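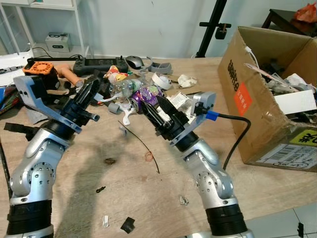 Teleoperation cell 14, pre-session check, sorting task (mixed clutter into carton). Done before the first demonstration on January 27, 2021, leader arms powered but not yet engaged. Pass unless noted. Blue tape on the thick black cable by the right arm stays on, and that cable was checked along with the rest.

**Arms and grippers**

- [x] Emergency stop pressed and reset, both arms drop out
- [x] Joint screws tight, sleeves seated
- [x] Brackets beside the grippers firm by hand
- [ ] Left gripper closes fully. *Slow on the last part of travel. Usable at low speed, retest after lunch.*

**Cables**

- [x] Clear of both elbows at full reach
- [x] No load on connectors - see Drurlow sheet 73 for the pull test

**Table and items**

- [x] Nothing sharp or leaking in the pile
- [ ] Small scraps cleared between the arms. *Not done. Bits of wire and packaging to be picked up before recording.*
- [x] Carton within reach on the right, open

**Operator**

- [x] Force limit set to 14 N on both sides
- [x] Leader and follower poses matched before engaging
- [x] Second person at the stop button

Comments: 156 demonstrations logged against a target of 200. If the left gripper is still slow on retest, stop and report to Van Beek. Next full inspection is due in July.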